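Open day at the Dreßler repair hall, January 29, 2020

I had been meaning to visit Dreßler for years, and when Theda Harms wrote that they were opening the doors for an afternoon I put on my thick socks and went. The building dates from 1833 and started life as a rope works, so it is terribly long and terribly drafty, and I loved it right away. Bernd Rathjen walked us down the whole length of it, stopping every few yards for another story (the flood, the goat, the other flood).

Upstairs are the benches where people bring in lamps, radios and anything else with a cord on it. Anneliese Kramer let me sit beside her for a good while and talked me through a toaster.

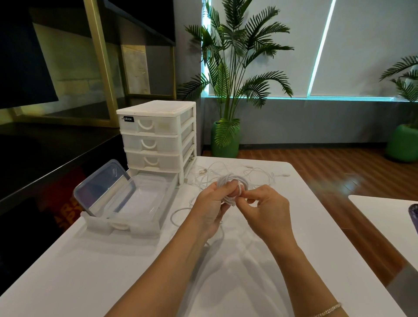
Lunch was pea soup in the old office, with dark bread and far too much butter — I had two bowls. Jörg Mühlbauer told me the soup pot holds enough for 61 people, and that it has never once come back to the kitchen with anything in it. I can believe that.

After that we saw the rope walk itself, nearly 240 feet of worn floorboards with the old hooks still in the beams. Wear a coat if you go in winter, and ask Bernd about the goat.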